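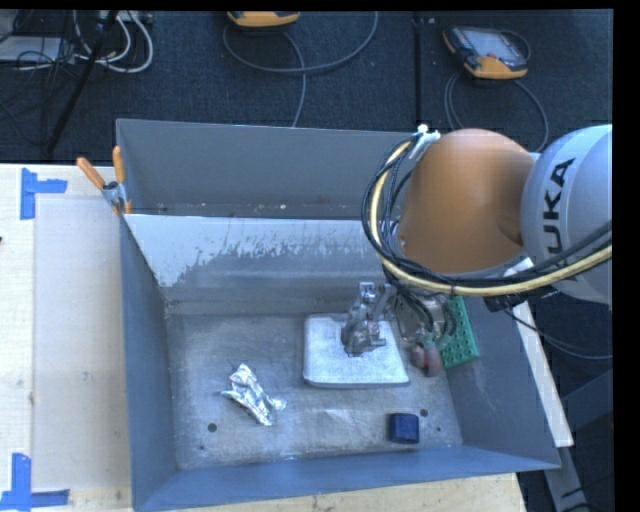

Figure 3. Open metal bin on the wooden table, with a white plate-like item on the floor. Scratches and patches of worn surface are visible on the sloping panel below the far wall.

3.2 Wear on the interior surfaces

The survey covered 45 open-top metal bins from two storage areas, Brestent and Parham. All had been in regular use for storing and moving small rigid items, and none had been repainted. Each bin was emptied, brushed out and inspected under the same overhead light before any marks were recorded. Marks were assigned to one of four zones: floor, sloping panel, upper wall and rim. Where a bin had no sloping panel, that zone was left blank in the record and the bin was excluded from the panel totals.

Wear was uneven between zones. The floor carried the largest share of the scuffed area in nearly every bin, which agrees with the earlier inspection by Villanueva and Buenaventura. Floor scuffing was generally diffuse, with short overlapping marks and no clear direction. On the sloping panels the marks were more ragged and often concentrated toward the upper part, where the coating had broken into separate patches. The bin in Figure 3 shows both conditions: the floor is scuffed, and the bright upper band of the panel is interrupted by gray scratches. The upper part of the far wall, by comparison, is smooth and darker.

We attribute this pattern to the way items enter the bin. An item lowered flat touches the floor only. An item released early or at an angle tends to strike the slope first and then slide, and the point of first contact lies high on the panel. Repeated contact at that height would account for the damaged band. The upper walls are nearly vertical in most of the bins surveyed and are seldom touched except when a load is tipped out.

The seam between the wall and the sloping panel was recorded separately. Fine debris tended to collect there, and brushing did not always remove it. A thin line of small pale specks can be seen along this seam in Figure 3. Specks of this kind were entered as "seam residue" with no attempt to identify the material, as the quantities were too small to weigh. Seam residue was not counted as wear, although a heavy deposit could hide the edge of a scratch — in those cases the seam was cleaned a second time and the bin inspected again.

Use was estimated from the area logs. Bins with more than 4,000 logged loads had visible wear on the panel without exception. Below 3,000 loads the results were mixed, and several bins showed a worn floor with an almost intact panel. The logs do not state what was placed in a bin on a given occasion, so load count could not be separated from load type. Soriano repeated the scoring on the Parham bins without access to the first set of scores. The two sets differed mainly on the border between light and moderate floor scuffing.

Flat items with rounded corners present a particular problem for scoring. They rest close to the floor and cover part of the worn area, and their corners leave fainter marks than square ones. Of the 146 separate floor marks traced at Brestent, most could not be matched to any one item shape. Traces were therefore grouped by length and depth only. The same grouping is used for the coating measurements in Section 3.3, where the panel and floor readings are reported separately.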